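玩具厨房配件散装怎么收纳和清洗?沥水篮、碗碟和小件混在一起

提问 · 2022-04-08 · 浏览 2176 · 收藏 14

家里的过家家厨房配件攒了几年,来源比较杂:一套是 Irkora 的基础碗碟,一套是 Chambi 的水果蔬菜,还有零散补的瓶罐。目前全部倒在一个深箱里,箱体容积偏大,小件沉底,每次找东西都要整箱翻出来。

现有条件和需求如下:

1. 存放位置是儿童房矮柜,单层净高 15 厘米,柜门朝外开,没有抽屉。
2. 配件材质不统一,有硬塑料、软胶,少量木制件,木制件表面有漆。
3. 使用者四岁,要求能自己取放,不需要大人帮忙开盖。
4. 上面有黏性污渍,怀疑是果汁和贴纸残胶,想整体洗一次再重新分。
5. 不想买太多容器,现有的玩具沥水篮、碗、盘子如果能直接当容器用最好。

具体想问:按套装分还是按类别分更容易维持?空心的瓶子和软胶水果能不能泡水?沥水篮当收纳容器会不会漏小件?

试过一次按套装分,Irkora 一盒,Chambi 一盒,零散件一盒。维持不到两周就全混了,原因是使用者并不认品牌,只认“吃的”和“装吃的”。三月份又试过带隔板的分格盒,每格尺寸固定,盘子放不进去,最后隔板拆掉,等于又变回一个大箱。

补充:矮柜进深够用,单层可以并排放两个浅盒。预算不是主要问题,主要是不想再增加盒子种类。

回答一 · 赞同 513 · 评论 2

按类别分,不要按套装分。套装是购买时的概念,取放时用不上。类别控制在四类以内,再多就会放错:

A 类:盛装件。碗、盘、沥水篮、锅。
B 类:瓶罐。调料瓶、奶瓶、罐头。
C 类:食物,体积大于掌心的。
D 类:食物,体积小于掌心的,例如草莓、橙子片。

C 和 D 分开的理由只有一个,小件会掉进大件的缝里沉底。如果小件总数不多,可以合并,但容器必须浅,深度以能一眼看到底为准。

容器选无盖浅盒。净高 15 厘米的层板,盒高不要超过层高的三分之二,上方要留出手伸进去的空间。我家用的是 Florkinine 的浅盒,敞口,底部平,没有加强筋,小件不会卡在筋之间。别的牌子也行,看底就可以。

盘子不要平铺,竖着插在盒子靠里的一侧,前面放碗。碗按口径套叠,不同口径的不要硬套,软塑料套紧以后会吸住,小孩拔不开。

清洗部分:

硬塑料实心件:温水加少量洗洁精,浸泡十分钟,软毛刷刷缝,清水冲两遍。
空心件:不要泡。先看有没有气孔或接缝,有孔的一律湿布擦。水进去以后很难排干净,时间长了里面发霉,外面看不出来。
软胶件:可以短时间过水,不要用热水,容易变形发黏。
木制件:拧干的布擦,擦完立刻用干布再擦一遍,立在通风处。
贴纸残胶:食用油涂上去静置五分钟,用旧卡片的边刮,再用洗洁精去油。印刷图案上不要刮,瓶身标签多数是贴的,边角受潮会翘。

带磁铁或者魔术贴的切切乐不要泡,魔术贴里的毛屑用干牙刷先刷掉。

晾干环节别省。冲完之后全部倒扣在毛巾上,碗底外侧的圈足里也会积水,隔几个小时翻一次面。第二天再装盒。

回答二 · 赞同 15 · 评论 0

洗碗机上层,选低温程序,出来就干净了。小件装洗衣袋扎口。我一直这样洗,没坏过几个。

回答三 · 赞同 14 · 评论 4

回答二的方法有条件限制。洗碗机烘干段温度不低,薄壁塑料件会翘边,贴标签的瓶子不适合。木制件绝对不能进。

关于沥水篮能不能当容器,看孔径。底部是小孔的,草莓这一级别的小件漏不下去。会漏的是豌豆、硬币、纽扣一类,这些另用密封袋,四岁使用者的话建议直接收走,等大一点再拿出来。沥水篮做容器的好处是洗完可以在原位沥水,少一道转移。

分之前先把所有东西摊开一次,在桌面上摊,不要在地上,地毯的毛会粘在软胶上。桌面颜色浅一些方便找小件和检查污渍。摊开时件与件之间留距离,先定容器类的位置,食物散在周围,再往里归。 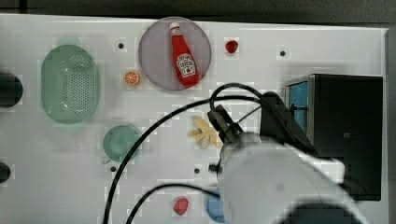
Sirnenine:摊开这一步我认为可以跳过,直接边洗边分更快,水槽左边放脏的,右边按类别摆四块毛巾,洗完落哪块毛巾就是哪一类,干了整块兜起来倒进盒子。摊两次桌面等于多做一遍工。

答主回复:件数少可以这样做。件数多的时候水槽边放不下四块毛巾,而且泡与不泡要先筛出来,空心件混进水里就晚了。至少把空心件和木制件先挑走,剩下的可以按你的方法走。

Sirnenine:同意先挑空心件。判断方法补一条,捏一下听有没有气声,捏不动的凑近看合模线,合模线有缝隙的按空心处理。

答主继续补充。

橙子片、菜叶这类薄片件单独说一下。薄片混在圆形件里会贴在盒底,手指抠不起来,找的时候要把盒子翻过来。做法是给薄片配一个浅碗,碗放在小件盒里面,形成盒中盒,不需要新买容器。碗口要比最大的薄片宽一指。

瓶子要不要立着放,取决于底面积和重心。细颈瓶立着容易连片倒,平放在盒子里更稳,瓶口统一朝一个方向。盖子如果可以拧下来,检查里面有没有残留液体,有的小孩会往里面灌水。灌过水的瓶子开盖倒置晾,盖子分开放,完全干燥后再拧回去。

标识方面,四岁不识字,文字标签没有用。在盒子正面贴轮廓图,一个碗、一个瓶、一个草莓,线条简单即可。标签贴在短边还是长边,看盒子怎么进柜,朝外的那一面贴。

维持周期:每月检查一次,只做两件事,把放错的归位,把坏件拿出来。漆面起皮的木制件和开裂的塑料件直接淘汰,不修。

提问者追加:

先按四类分了,C 和 D 合并成一个浅盒,因为单层只放得下两个。盛装件没有另配盒子,盘子竖插在柜子最里侧,沥水篮用来装水果。空心瓶按回答一的办法擦的,残胶用食用油能去掉,瓶标附近没有刮。

还有一个问题没有解决:软胶件洗完表面仍然有点发黏,不是残胶,整个表面都黏。用爽身粉拍一层有没有副作用?

回答一的答主:表面整体发黏一般是增塑剂析出,洗不掉。爽身粉只能盖住手感,粉会掉在盒子里沾到别的件上,四岁还可能往嘴里放,不建议。黏得明显的换掉,轻微的和硬塑料分开放,长期接触会把硬塑料表面也弄花。

分享 15 · 评论 14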